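Clineck open day: a morning at the Patwary works

6/7/24
14 comments
Share

The Patwary works at Clineck opens its doors twice a year, once in summer and once in December. I went to the summer one. Entry was free but you had to book a slot, and mine was the first of the day.

Parking is in the field behind the bus depot, and it is a ten-minute walk from there along the canal. The signs were good as far as the lock and then stopped. I followed a family with a pushchair and we all got there together. At the gate you are given a visitor sticker, a pair of earplugs and a sheet of paper with the safety rules on it. Open shoes are not allowed and two people in front of me were sent back to change.

Patwary makes garden and greenhouse fittings: hose connectors, vent openers, shelf brackets, clips for glazing. The site started as a brickyard and the oldest shed still has the brick floor. The firm has 134 people there, most of them on the moulding side, with a smaller group in packing and a drawing office above the canteen.

The tour begins in the raw materials store. The plastic comes in as pellets, in sacks on pallets, and the colour is added later from much smaller tubs. Our guide passed a handful of pellets round in a margarine tub. They are lighter than you expect and a fair few ended up on the floor.

Next is the moulding shop, which is what most people come for. It is loud and warm. There is a painted walkway down the middle and you stay on it. Each press closes, waits, opens, and drops its parts into a crate. The bracket press takes roughly 80 seconds for a full cycle, and the clip press is a good deal quicker. When a tool is changed over, the first parts out are thrown back to be ground up again. I asked how many different tools they keep and was told 191, though a good number have not been used for years and sit on racks along the back wall with brown paper labels.

The inspection room was quieter and I would have liked longer in it. Parts are measured, bent and left in a cold cabinet overnight. A chart on the wall showed returns by month, with a bad patch last winter that was put down to a batch of vent openers going brittle in frost. I thought it was to their credit that they had left it up.

Packing was the slowest part of the visit. The group had bunched up by then and it was hard to hear. The orders going out that morning were for Groseo, the garden centre chain, and for Finutau, who sell mainly to allotment societies. Boxes are still taped by hand for small orders.

The tour finishes in the canteen with tea and a biscuit. The shop is a pair of trestle tables by the door, selling seconds at low prices. I bought a bag of shelf brackets and a hose connector, £4 for the lot. Cash only, and they were short of change by eleven.

The whole thing took just under two hours. There are steps up to the inspection room and no lift, so anyone who can't manage stairs misses that section and waits in packing. Children have to be eight or over. Toilets are in the canteen block and nowhere else, so go before you start.

Bookings for the December opening are taken at the gatehouse or by post. I am told it fills up faster than the summer one, as the moulding shop is a pleasant place to stand in cold weather.

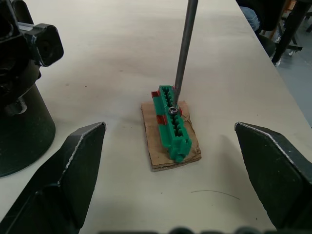 Reply from canalside_ken: We did the afternoon slot and didn't get the inspection room at all, they said it was shut after two. Worth asking when you book. The number 102 bus stops right by the gate if you don't fancy that field, and it runs every half hour. Also the brackets from the seconds table are fine, mine have been up in the greenhouse since the last open day and they've held.

3 likes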